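Solís Fellowship in Developmental Genetics
Second interim report to the Trellach Fund
Submitted by Uriel Galindo, principal investigator
Reporting period: August through the end of January

1. Purpose of the award

The award supports a study of coat patterning in deer mice from two populations, one collected on the Brivgate dunes and one from the woodland at Coston. Dune animals carry a pale band along the flank that woodland animals lack. The project asks which stretch of DNA controls the position of the band, and at what stage of development the two populations begin to differ.

2. Work completed

The first-generation cross was finished ahead of the period covered here. All of those animals were intermediate, with a faint band that faded toward the hip. Crossing them with one another has now produced 179 second-generation animals, of which 84 have been scored for band width and band height at eight weeks. Scoring is done from flat skins under fixed light by two readers working separately. Where the readers differ by more than one grade, the skin is read again at a later date without reference to the first result.

DNA has been extracted from every scored animal. Each sample was typed at 3,000 markers spread across the genome. Marker quality was good on all chromosomes except the X, where a block near the tip gave inconsistent calls in males. Those markers have been left out of the analysis for the present.

3. Findings to date

Band width and band height do not appear to be inherited together. Band height shows one clear peak of association on chromosome 4. The interval is still wide and contains a large number of genes, several with known roles in skin. Band width shows two weaker peaks, neither of which passes the threshold set out in the original application. We do not wish to make a claim about width until the remaining animals have been scored.

Embryo work has begun with woodland animals only. Pigment cell precursors were stained at three stages, and their movement down the flank followed the course expected from laboratory mice. The matching dune series will show whether the pale band comes from cells that fail to arrive or from cells that arrive and make little dark pigment. The second explanation is favored by the adult skins, in which pigment cells are present within the band - but adult skin is weak evidence on a question of timing.

4. Departures from the plan

Two matters should be noted. The dune colony bred poorly in the fall, and the embryo series from that population was moved back by one quarter. Litter sizes have since returned to normal following a change in the light cycle.

The plan also called for RNA sequencing of flank skin from newborn pups. Samples from 83 pups were taken and frozen. A trial set showed partial breakdown of RNA in the oldest samples, and a new preservation step has been adopted. The affected samples will be replaced from current litters at no added cost to the Fund.

5. Staffing and expenditure

Dima Qaisi joined the project as research associate and has taken over the marker analysis. Spending on animal care is slightly above the approved line, and spending on sequencing is well below it for the reason given in section 4. We request approval to carry the unspent sequencing money into the next period. No change to the total award is sought.

6. Next period

The remaining second-generation animals will be scored and the analysis repeated with the full set. Additional markers will be typed within the chromosome 4 interval in order to narrow it. Dune embryos will be collected at the same three stages as the woodland series, and both sets will be stained together so that differences in staining are not mistaken for differences between populations. A short paper on band height is in outline and will be shared with the Fund before it is submitted.

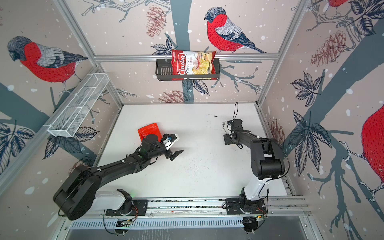
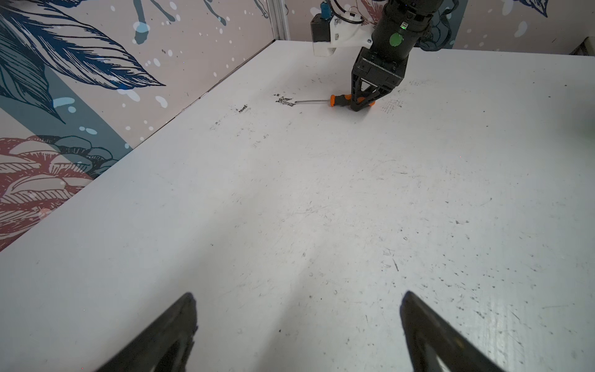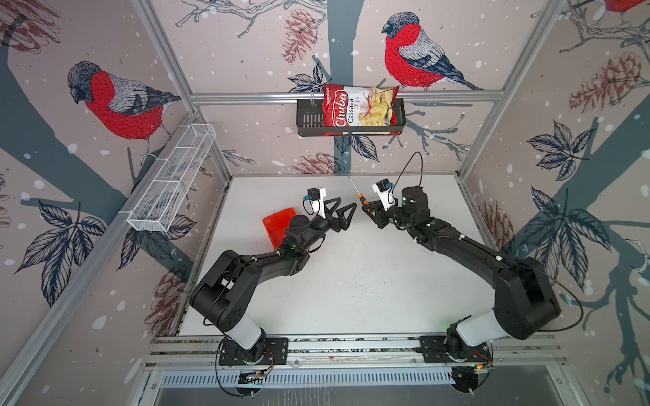 Comment received from Dima Qaisi on the circulated draft, Sun 24 February:

I would add one caution to section 3. Peaks found in a partly scored cross tend to look stronger than they are, and the effect of the chromosome 4 region on band height may shrink once the other animals are included. I am confident that the peak will remain. I am less confident of its size, and I suggest that we give no percentage to the Fund until the full analysis has been run.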